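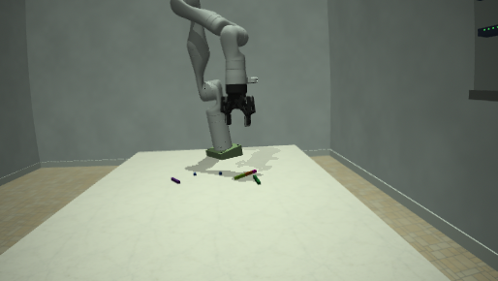 *Braço simulado com garra de dois dedos, vista da câmera fixa.*

## Quais câmeras o teste compara?

Duas: a fixa, diante da mesa, e a de punho, que mostra os dedos da garra. Na segunda, as peças podem ficar longe da abertura, como a haste roxa à esquerda.
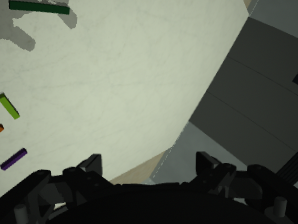 ## Posso trocar a garra?

Sim. Escolha o modelo no menu do Vundon e reinicie a simulação. O controlador Rullau mantém os ganhos anteriores.

## Quantos episódios devo rodar?

2000 por câmera, com a mesma semente (31).

## Onde envio resultados divergentes?

Para Fumiko Onishi, com o log completo.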